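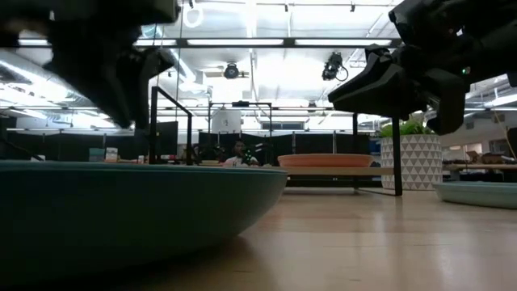
I have spent most of my working life being told that a fault you can't reproduce isn't a fault. This one took us until the afternoon to reproduce, and then it wouldn't stop. The job was bowl stacking, two arms, one bowl into the other, and the green light on the right-hand gripper is the thing I want to complain about. Green, according to the Fidlow manual, means "ready". I had taken that to mean ready to do what it was told.

What it means is that the gripper has power and is talking to the controller. It says nothing at all about whether the fingers are where the software thinks they are. Ours were 8 mm out. The left arm would hold its bowl quite nicely, the right would come down beside the rim, close on air, report a successful grasp and sail off across the table with its invisible bowl. Then it would let go, very gently, and go home. Green the whole way.

I logged 47 runs. In 34 of them the right arm picked up nothing and was pleased with itself. One ended with a bowl on the floor and me standing closer than I should have been, on the wrong side of the tape, with the e-stop a good stretch away on the far corner of the bench. Gunvor Nygård saw that one and had words. Fair enough. The e-stop now lives on a longer lead and I live behind the tape.

The cause was a homing offset. Somebody had swapped the finger pads back in February and typed the new value into the old Betico config, which nothing has read from since we moved to Stellirell. The somebody has my initials in the change log, so we needn't dwell on it.

Two changes so far. The controller now checks finger width after every close, and if the gap is under 12 mm it stops and sulks until a human comes over. I've also put a strip of masking tape over the word "ready" in the manual and written "awake" on it.

Still on the list: asking Fidlow whether the light can be made a different colour when a grasp fails. Their support form wants a serial number, and the serial number is on the underside of the housing, behind a bracket I fitted myself – with threadlocker.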